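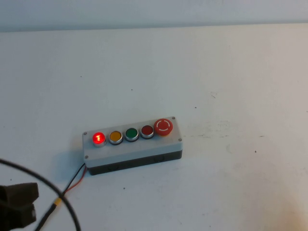 Figure 1. Control box with five buttons in a single row.

3.2 Button order and recall

We asked 84 night-shift workers at the Droredgate depot to learn a short button sequence and repeat it after a break. Each person was tested twice, once at the start of a shift and once near the end. The break lasted about 600 seconds, and no one was allowed to write anything down. Sequences that moved in one direction along the row were recalled well at both times. Sequences that doubled back were recalled poorly late in the shift -- most errors fell on the middle positions, as in older work on word lists.

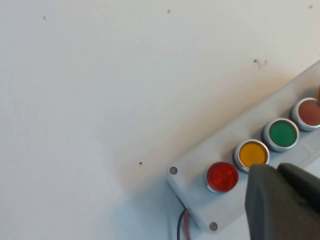
3.3 Effect of sleep

Workers kept a sleep diary through December. Those who slept in two blocks did no worse than those who slept in one, provided the total was similar. Caffeine was recorded but not controlled. We left out four diaries with missing pages.

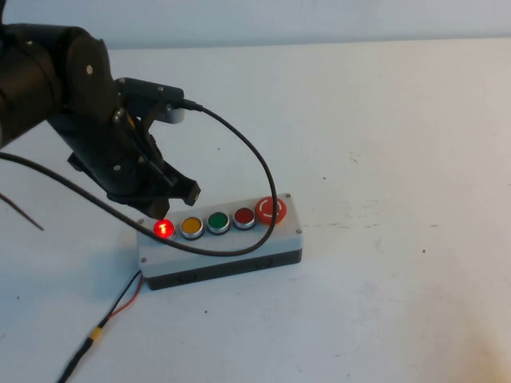 Figure 2. Control box with light gray top panel and black base.

Age had a small effect on speed and none on accuracy. Years of night work mattered more, though the two are hard to separate in a group this size.

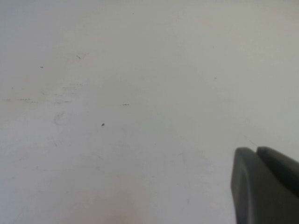

Figure 3. Off-white surface at close range.

Comments

Yevdokiia Onyshchenko: Did the diaries cover naps during the shift? At Elport we found people forget to log them.

nightdesk1415: I work nights and the middle of any code is always what goes first. Would like to see this with longer breaks.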